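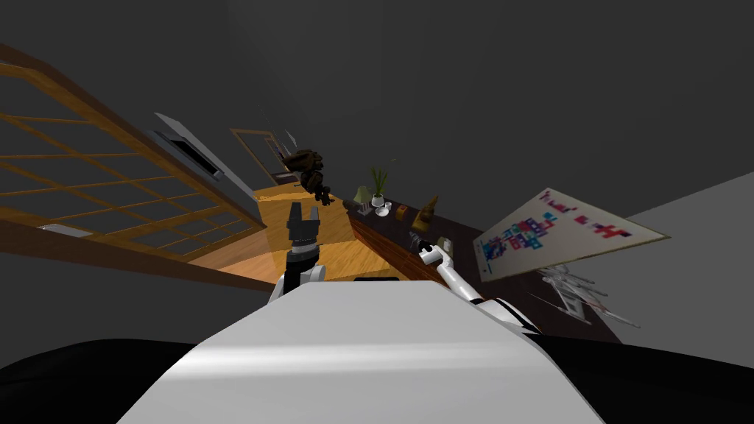 Skernside's reply was that the rider app should take wallet payments before cash is dropped.

Home | Notebook | Payments | Print | E-mail
2 min read

March, 4 pm. Ran 186 test fares through the Vomik wallet. Two failed at top-up.

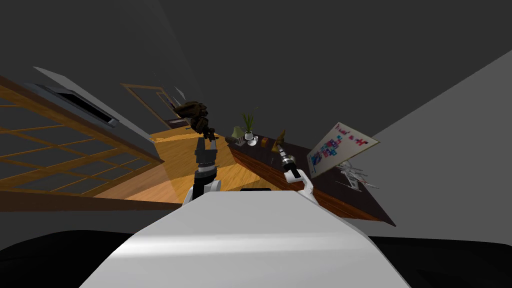
Jadoon wrote back that both were timeouts on their side, and asked us to retry overnight.

Ultosow's listing plans don't change our dates. Fee table still missing. 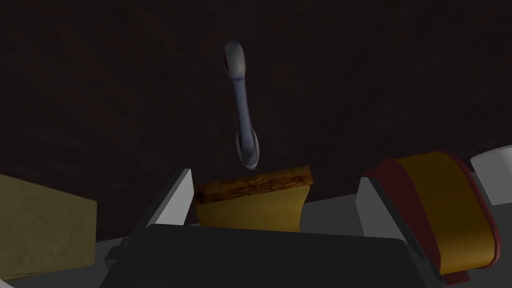 Retry batch is set to 553 fares, same script, logging switched on.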